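Sodholm Match Radio review: a season of commentary in one ear

I bought this thing in September, the week my team changed leagues and every second game disappeared behind a TV package I refuse to pay for. 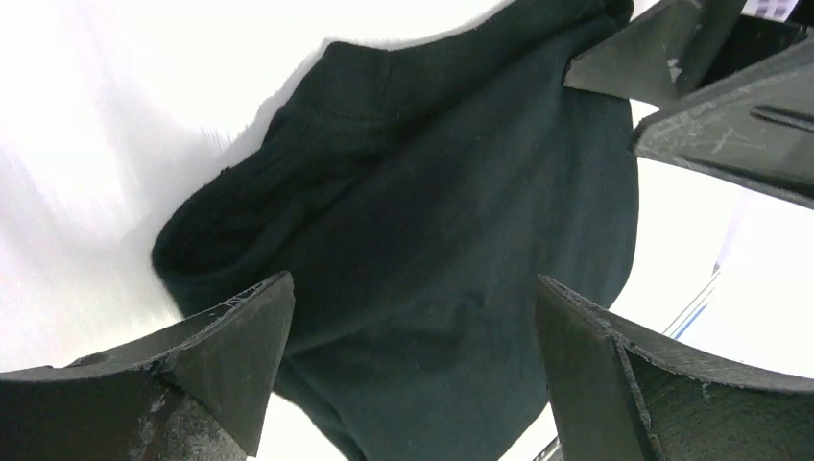 So radio it was. The Sodholm is a little clip-on receiver with an earpiece, made for people who want live soccer commentary while they're at the game, or walking the dog, or pretending to listen at a family dinner (guilty!). It has 30 presets, a rewind button and a battery that the box says lasts 19 hours. I've never sat down and timed that, but I charge it on Thursday and it gets me through the weekend with no trouble.

The sound is better than I expected at this size. Voices come through clear and a bit dry, and the crowd noise sits behind them where it should. My old Bastavska pocket radio did the opposite – lots of roar, and some poor guy shouting a substitution from the bottom of a well. Reception is strong in the stands and on the train home, and drops out in the tunnel by the station, same as everything else I've ever owned.

Rewind is the part I love. Press once and you go back 30 seconds, so when the whole row jumps up and you miss who got the final touch, you can hear it again. I used it four times during the cup tie against Ivov, and twice more on the way to the parking lot just because the goal was so good.

Now the grumbles. The menu is a mess. Changing the language of the commentary takes six clicks, and the button you need is right next to the one that turns the whole thing off. I missed a penalty that way. The clip is stiff, too, and has already left a mark on my good jacket. And the delay over the internet setting is long enough that the neighbors spoil every goal through the wall, so stick with the regular broadcast signal if you can get it.

Then there's the price. I paid 449, and that's a lot for a radio. The Krajčí model sells for 300 and does most of the same stuff, minus the rewind and with a bulkier case. If you only listen at home I'd get that one and spend the difference on tickets.

Four stars from me. I'd give it the fifth if they moved that off button.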